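Costirwood Newsletter
February 4, 2024

On the bench: six weeks with the Grondo two-arm kit

Plenty of you wrote in after the last issue asking when we'd get to the Grondo kit, and the answer is that we've had it since before the holidays and have been having too much fun with it to sit down and type. So this is a long one. Get a coffee.

For anyone new to the list, the Grondo kit is an add-on package for people who already own a two-armed robot and want to do tabletop work with it. You get a pair of two-finger grippers, wrist housings with a small camera on top of each, the cable set, the recording software and a year of updates. You don't get the robot. You also don't get tables, though the manual has firm opinions on tables, and I'll come back to those. Our set cost $3,264 with shipping, bought with our own money through Sukprasert, who handle Grondo orders on this side of the country.

Getting it on

Two people, one afternoon. The mounting plates line up the first time, the screws are all the same size (bless whoever made that decision) and the printed guide has actual drawings in it. The only part that had us muttering was the connector at the wrist, which has a locking ring that feels locked about a quarter turn before it really is. We had a gripper go dead in the middle of a calibration run and spent a good hour blaming the software. Turn the ring until it clicks, then tug on it.

Calibration takes 15 minutes per arm if you follow the order in the guide. If you skip ahead, as I did, it takes as long as you deserve. Each arm goes through a set of poses over a printed sheet, the software works out where the camera sits relative to the fingers, and you get a green bar or a red one. I'd have liked a number too. Green covers a lot of ground, and on one of our green days the left gripper was closing noticeably to one side of everything.

Cables are the one thing I'd call unfinished. They're good, thick, well-made cables, and they go wherever they feel like going. The kit comes with a bag of soft ties and no advice on where to put them. What worked for us was a generous loop at each wrist, then a tie at the forearm, and after that let everything hang. If you pull it neat and tight you'll lose wrist rotation and wonder why.

What it's like to use

Wonderful, mostly! I've used three other setups of this sort over the years and this is the first where I stopped thinking about the fingers after the first day. They're ridged, they're narrow enough to get in between things, and they hold on. Grip force is set with a slider in the software and we left it near the middle for almost everything.

We've been running it with ordinary stuff from home, the kind of things you'd find in a hall closet or at the bottom of a kitchen drawer. It's a much better test than foam cubes. A foam cube will forgive you for anything. A bag with straps, a hard case with rounded corners or a food container with slick sides will show you what your gripper is like as a person.
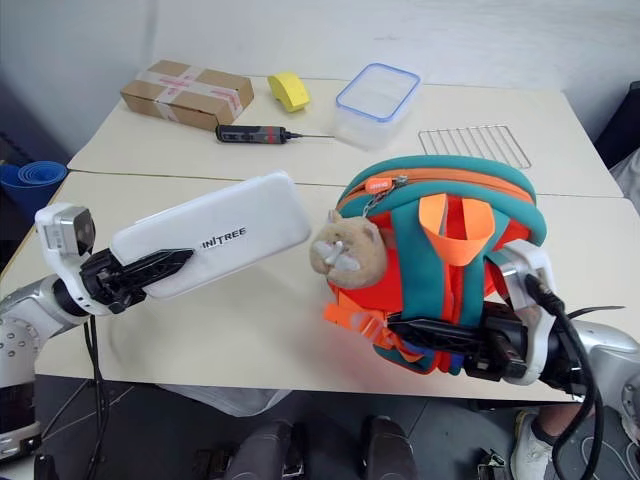
Both grippers busy: the white case on the left, the kid's backpack on the right.

Long, smooth cases were where I expected trouble. They're slippery, they're heavy at the wrong end, and with a two-finger grip near one end you're asking a lot of a small patch of contact. The trick is to come at them slowly and square, then close all the way before lifting. In our log for the month, long cases gave us fewer drops than soft bags did, which surprised me enough that I went back and checked the entries.

Soft bags are the fun ones. A small backpack has loops, straps, buckles and zipper pulls, and all of them look like handles to a person but behave very differently between two hard fingers. Grab the top loop and the whole thing swings. Grab the body and it stays calmer, though you have to bunch up some fabric first, and sometimes the fingers find a strap in there and the bag comes up crooked. I've come to like the body grab best. The Grondo fingers are good at it because the ridges bite into cloth without snagging it. We haven't torn anything yet.

Thin metal things lying flat are still hard. Cooling racks, trays, rulers. You have to come in at an angle and work a fingertip underneath, and the ends of these fingers are a shade too thick for that. Grondo lists a slim fingertip set as coming in July and I've already put my name down.

Clear plastic deserves a paragraph of its own. The wrist cameras are lovely little things, sharp and quick, and they do about as well as any camera does with a see-through box under ceiling lights, so you get glare and you get guessing. If you're steering the arms yourself you can manage fine by watching the lid. If you're training something to do it for you, record a lot of those and move the lamps between takes.

Working both arms together

I want to spend a minute on this because it's what sold me. Plenty of kits treat the second arm as a spare. You set up one, you set up the other, and they politely ignore each other. With this one the software records both as a single session, on one clock, and when you play it back the two views stay together. I've scrubbed through hours of it and haven't caught them drifting apart.

It changes what you try. We started out doing everything one hand at a time out of habit. Then came steadying with the left while the right picked up. By the second week we were holding an object in each gripper and bringing them together over the middle of the table, and there were a few glorious minutes where it all felt easy. There were also collisions. The software will warn you when the arms get near each other, with a beep that's a bit too pleasant for what it means. Turn the volume up.

To date we've saved 294 sessions. Going by our notes, the file sizes are reasonable, the names make sense without a decoder, and the export worked on the first try with the tools we already had.

Tables, since I promised

The manual says to use a plain, light, matte surface, lit from two sides, with a wall behind it that isn't busy. I rolled my eyes and then tried it, and the manual is right. Pale tables pushed together give you a working area up front and room behind for whatever comes next, so you aren't stopping to fetch things. Make sure they're the same height. Ours started out a hair off and every object we slid across the join did a little hop.

Leave a good gap in front for the robot's legs, and keep a walking path at the side. You'll be in and out of there more than you think, picking things up off the floor.

Support

I've contacted them twice. The first time was about the locking ring, and I got a reply the next morning with a photo of someone's thumb pointing at the exact spot. The second was a question about exporting only one arm's view, and that took four days and ended with "not yet." Fair enough. I'd take a slow straight answer over a fast vague one.

There's also a user board, run by the people at Cullance, where folks trade gripper settings by object. It's small and friendly and somebody there has done an astonishing amount of work on socks.

What I'd change

Put a number next to the green bar. Print two or three suggested cable routes in the guide. Make the warning beep uglier. Include the slim fingertips in the box when they're ready, even if it bumps up the price a little. And please, a carrying case! The grippers arrive in very nice foam inside a very flimsy carton, and ours had split along one side by the time we'd opened it twice.

Should you get it?

If you've already got the robot and you want to work with real household objects, yes, I think you'd be very happy. If you only ever run one arm, you'd be paying for a lot you won't use, and Sukprasert can tell you whether a single is available in your area. If your work is all flat, thin parts, wait for July and see how the new fingertips do. I'll report on those as soon as I have a set in my hands.

We're keeping ours. Next on the list is folding towels, followed by anything with a lid that screws on, which so far has beaten us every single time. If you have a kit too and you've figured out jars, please write in. Replies to this newsletter come straight to me and I read all of them, even if it takes me a while to answer.

Next issue: battery packs, a reader's question about wrist camera mounts, and the overdue corrections from the fall.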